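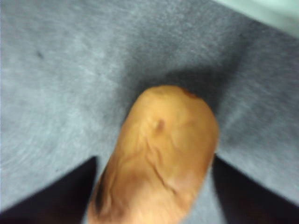 Buscar en la enciclopedia Buscar Búsqueda avanzada

Patata

La patata o papa (Solanum tuberosum) es una planta herbácea de la familia de las solanáceas, originaria de los Andes y cultivada en casi todo el mundo por sus tubérculos comestibles. El mismo nombre designa la planta y el tubérculo, aunque de la primera casi nadie se acuerda hasta que hay que regarla. Es pariente del tomate, del pimiento y de la berenjena, y también de la belladona, parentesco que la familia procura no mencionar en la mesa.

Nombre

«Papa» es voz quechua y se usa en toda la América hispanohablante, en Canarias y en parte de Andalucía. «Patata», propia del resto de España, procede de un cruce entre «papa» y «batata», que es otra planta, de otra familia y con otro sabor. La confusión se remonta al siglo XVI y ha tenido tiempo de sobra para corregirse. No lo ha hecho.

Morfología del tubérculo

El tubérculo no es una raíz. Se trata de un tallo subterráneo engrosado que almacena almidón, y como tallo que es conserva sus yemas, llamadas ojos, alojadas en pequeñas depresiones de la piel. Los ojos se disponen en espiral y abundan más en el extremo apical; el extremo opuesto, por el que el tubérculo se unía al estolón, suele mostrar una cicatriz discreta. La forma varía de redonda a alargada, y las descripciones varietales distinguen con toda seriedad entre «oval», «oval alargada» y «oblonga corta».

La piel, o peridermis, puede ser amarilla, parda, roja o violácea. Es fina y se desprende con facilidad en la patata nueva, mientras que en la de conservación se vuelve más firme. Las lenticelas, puntos diminutos por los que respira el tubérculo, se agrandan en suelos encharcados y le dan un aspecto granuloso que los compradores interpretan como enfermedad y los cocineros como motivo para pelar más hondo.

Arrugas y pérdida de agua

La patata es agua en su mayor parte, y la va cediendo desde que sale de la tierra. Al perder turgencia, la piel se pliega en arrugas finas y la carne se ablanda. El proceso se acelera con el calor, el aire seco y la brotación. Una patata algo arrugada pero firme, sin verde ni brotes, sigue siendo apta para un guiso; una muy blanda y cubierta de brotes ha tomado ya una decisión sobre su futuro en la que el cocinero no figura.

Solanina y verdeo

Expuesto a la luz, el tubérculo produce clorofila y se pone verde. La clorofila es inofensiva, pero suele venir acompañada de un aumento de glicoalcaloides, entre ellos la solanina, de sabor amargo y tóxicos en cantidad suficiente. La cocción apenas los elimina. Se recomienda retirar con generosidad las zonas verdes y los brotes, y desechar la pieza si el verde es extenso o el sabor amarga.

Conservación doméstica

Conviene un lugar oscuro, fresco y ventilado. La bolsa de plástico cerrada, que es donde la patata pasa buena parte de su vida doméstica, retiene la humedad y favorece la podredumbre. El frigorífico convierte parte del almidón en azúcares, de modo que al freír la patata se oscurece antes de hacerse por dentro. La vecindad de las cebollas se desaconseja en todos los manuales y se practica en todas las despensas.

Variedades

Para la cocina se distinguen dos grandes grupos. Las de carne harinosa, ricas en almidón, se deshacen al cocer y sirven para puré, horno y fritura. Las de carne firme o cerosa aguantan enteras en ensaladas y guisos. Entre ambas se extiende un territorio intermedio que el comercio resuelve con la etiqueta «para todo uso», fórmula que no compromete a nada.

En catálogos de ámbito local figuran la Silleo, oval y de piel amarilla, tenida por buena para freír, y la Zustow, más tardía, cuya reputación descansa casi por entero en que se conserva bien. La Fillomstead, harinosa, se deshace en la olla con un entusiasmo que sus partidarios llaman cremosidad. Se venden en sacos de 27 kilos, cantidad que ningún hogar ha solicitado nunca.

Usos culinarios

Se come cocida, asada, frita, en puré o al vapor, y casi nunca cruda. La tortilla de patatas admite en sus versiones más repetidas 500 gramos de patata; quien cocina para muchos llega a los 1000 y descubre entonces el tamaño real de su sartén. La cuestión de la cebolla excede los límites de este artículo — y de cualquier otro.

Véase también

Almidón
Batata
Solanáceas
Tubérculo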